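租房论坛 › 生活经验 › 家居与洗护

主题：长租的房子，床头软包和床单怎么打理？顺便问洗衣频率

楼主：Manolis_B
发表于 21 Feb 2022

大家好。我的中文是在大学里学的，后来因为工作搬到这边，现在住了第二年。如果有句子写得不通顺，请原谅，也欢迎指出来，我会改正。

我想请教的事情比较琐碎，但是我想了很久。我在 Clulstead 小区租了一套一居室，房东提供家具，包括一张带软包床头的双人床。合同里面有一条，写的是“家具应保持良好状态”。我问房东什么叫良好状态，他回答“差不多就行”。对于学中文的人，“差不多”是最难的一个词，我不知道这个词的边界在哪里。

所以我有三个问题：
一、浅色的软包床头，平时怎么清洁？每天晚上我靠着看书，头发会碰到它。我担心时间长了会有一块发暗的印子。
二、床单多长时间换一次比较合理？我在老家的习惯是一个星期一次，这里的同事说两个星期也可以。
三、穿过一次但是不脏的衣服，应该放在哪里？放回衣柜我觉得不对，放进洗衣篮又觉得浪费水。现在我的做法是放在床上，晚上睡觉的时候再移到椅子上，早上再移回床上。我知道这个做法不聪明。

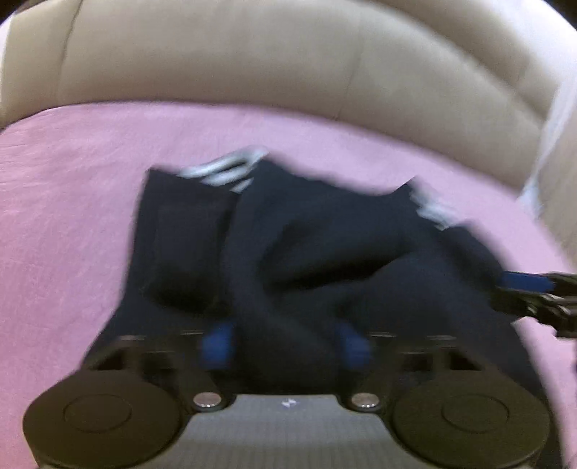
我的床：米色软包床头，粉色床单，中间是一件还没决定去处的深蓝色衣服。

补充一点：床头的表面比较光滑，分成几块，块和块之间有竖的缝线。我不清楚里面填的是什么，房东也说不清楚，他说家具是从一个叫 Prillska 的店里整套买的，说明书早就没有了。

先谢谢各位。

————————
2楼：晒被子的老吴

楼主的中文写得比我儿子的作文好，不用客气。

第一个问题我来答。先要弄清楚是布的还是皮的（包括人造皮）。皮的简单，拧干的湿布擦，再用干布擦一遍就完了。布的麻烦，千万别上来就用湿毛巾使劲搓，水干了以后会留一圈水渍，比原来的印子还明显。布的平时用吸尘器的小刷头吸，有印子了用泡沫型的干洗剂，先在背面看不到的地方试。

最省事的办法是买个床头罩，套上去，脏了拆下来洗。我家那个是 100 块买的，用了好几年。

————————
3楼：二楼西户

床头罩我反对。我用过两个，没有一个是服帖的，半夜翻身一靠就往下滑，早上起来歪在一边。而且弧形的床头更难套，尺寸量错一点就鼓包。楼主如果要买，一定先拿软尺沿着弧线量，不要直着量。

我现在的办法是靠着看书的时候垫一个大靠枕，枕套跟床单一起洗。便宜，也不会滑。

————————
4楼：晒被子的老吴

回复3楼：你那是没买带绑带的。带绑带的在床头后面系紧，不会滑。

————————
5楼：二楼西户

回复4楼：床头贴着墙，我一个人怎么系？每次拆洗都要把床拖出来，我住的还是老式木地板，拖一次心疼一次。

————————
6楼：Manolis_B（楼主）

谢谢两位。我的床也是贴墙的，所以3楼的靠枕方法可能更适合我。不过老吴说的“先在背面试”我记下来了。请问泡沫干洗剂的气味大吗？我的卧室窗户不大，冬天不太敢开很久。

另外想请问，“服帖”这个词可以用在人的身上吗？我在词典里看到两种意思。

————————
7楼：晒被子的老吴

气味看牌子，选写着无香的。白天喷，上午喷完开着门，到晚上就散了。

“服服帖帖”可以说人，说一个人很听话。不过一般是开玩笑，别拿去说你领导。

————————
8楼：洗衣房夜班

我在 Brandoton 路的自助洗衣店上过几年班，说一下床单的事。

一个星期还是两个星期，不要看别人，看你自己：睡前洗不洗澡、出汗多不多、有没有宠物、在不在床上吃东西。睡前洗澡又不养猫狗的，冬天两个星期完全可以。夏天出汗多，一个星期我都嫌长。

温度方面，棉床单 40 度就可以，不用每次都煮。颜色浅的粉色床单第一次洗单独洗，以后跟浅色的一起。不要跟深蓝色的衣服一起洗！我在店里见过太多床单洗成灰紫色的，客人回来找我们，我们也没有办法。楼主要注意这一条。

还有，有一些床单表面本来就带细小的皱纹，这种不用熨，甩干以后抖开晾就好，熨平了反而不像样子。

————————
9楼：阿芬不加班

两个星期我不能接受。枕套我三天就换一次，床单五天。脸贴着的东西怎么能放两个星期？我以前脸上总长东西，换勤了以后好多了。

————————
10楼：洗衣房夜班

枕套勤换我同意，枕套小，随手就洗了。床单是另一回事。五天洗一次，床单一年就洗薄了，水电也是钱。

————————
11楼：阿芬不加班

洗薄了就换新的。床单又不是传家宝。

————————
12楼：Manolis_B（楼主）

我认真读了两位的意见，我想折中：枕套每星期两次，床单冬天十天一次，夏天一星期一次。不知道这样是不是“差不多”。

关于深色和浅色分开洗，我必须承认，以前我一直是放在一起的，因为我的衣服不多，分开洗机器装不满。请问洗衣房夜班，如果用那种吸色片，可以一起洗吗？

————————
13楼：洗衣房夜班

吸色片能挡一点，挡不了全部。洗过很多次已经不掉色的深色衣服，加一片，冷水，问题不大。新买的深色衣服，尤其是棉的，前几次老老实实单独洗。机器装不满也没关系，选小水量。

检查掉不掉色有个土办法：找一块白毛巾弄湿，在衣服里面的缝边上压一会儿，看毛巾有没有颜色。

————————
14楼：梅姐收纳

前面都在说一和二，第三个问题没人理，我来说。

“穿过一次还不脏”的衣服，我们叫次净衣。这种衣服一定要有一个固定的位置，没有位置它就会自己跑到床上、椅子上、沙发上。我家的做法是门后装一排挂钩，每个人三个钩，挂满了就必须洗一件才能再挂。外套另外算。

不建议放床上。外面穿过的衣服，坐过地铁的，你再把它放到睡觉的床单上，那床单三天换一次也没有用。

————————
15楼：二楼西户

租的房子门后不一定让打孔，免打孔的挂钩又挂不住冬天的厚衣服。我挂过一次，半夜“咚”的一声，门上的漆跟着掉了一块，退房的时候房东要扣 200。

————————
16楼：梅姐收纳

那就用架在门顶上的那种，金属片勾住门板上沿，不打孔不粘胶。买之前量一下门的厚度，还要看关门的时候会不会卡。或者买个立着的衣帽架，Meléndez 有一款底座比较重，我婆婆家在用，没有倒过。

————————
17楼：老房东不吵架

我换一个角度。我自己有两套房子在出租，看到楼主那条“家具应保持良好状态”，忍不住说几句。

楼主，你应该做的第一件事是拍照，把床头、床垫、桌椅都拍一遍，发给房东，让他回复一句“收到”。有了这个，以后就说得清楚哪些是原来就有的，哪些是你用出来的。你已经住到第二年了，有点晚，但是晚拍比不拍好。

第二，床头靠久了有一点发暗，属于正常使用。讲道理的房东不会为了这个扣押金。我只有遇到破了、烫了、染了颜色的才会提。

————————
18楼：二楼西户

“讲道理的房东”，这五个字最难找。

————————
19楼：老房东不吵架

讲道理的租客也一样难找，上一位把我的沙发用圆珠笔画了一道，还说是猫画的。

————————
20楼：阿芬不加班

哈哈哈哈哈猫会写字

————————
21楼：Manolis_B（楼主）

感谢老房东的建议，今天下班以后我会把家具都拍下来发给他。我住在 517 室，搬进来是九月，那个时候只拍了厨房和水表，完全没有想到卧室。

关于“次净衣”，这个词非常好，我已经写在本子上。我的母语里没有这样的词，我们只说“椅子上的衣服”。我量过门了，门顶上的缝很小，那种金属片可能会卡住，所以我倾向于立着的衣帽架。可是卧室的空地方不多，衣帽架大概只能放在床和衣柜之间。请问底座是圆的还是三只脚的？三只脚的我担心晚上会踢到。

————————
22楼：梅姐收纳

圆的。三只脚的别买，我踢过，小脚趾疼了一个星期。

————————
23楼：晒被子的老吴

我还是要说一句，床头罩真的没有那么差……

————————
24楼：二楼西户

老吴你是不是卖床头罩的？

————————
25楼：晒被子的老吴

我卖五金的。绑带上的扣子倒是可以给你优惠。

————————
26楼：Manolis_B（楼主）

更新一下。房东回复了“收到”，后面还加了一个大拇指。他还告诉我，床头是布的，他问了他的妻子。所以我不会用湿毛巾搓，先买吸尘器的小刷头，再看需要不需要干洗剂。

深蓝色的衣服我用白毛巾试过了，毛巾上有一点颜色，所以它今天单独洗，小水量。衣帽架还没有买，如果有人知道别的不占地方的办法，请继续告诉我。

————————
27楼：洗衣房夜班

有颜色就对了，幸好没跟床单一起扔进去。洗完翻过来晾，别对着太阳晒。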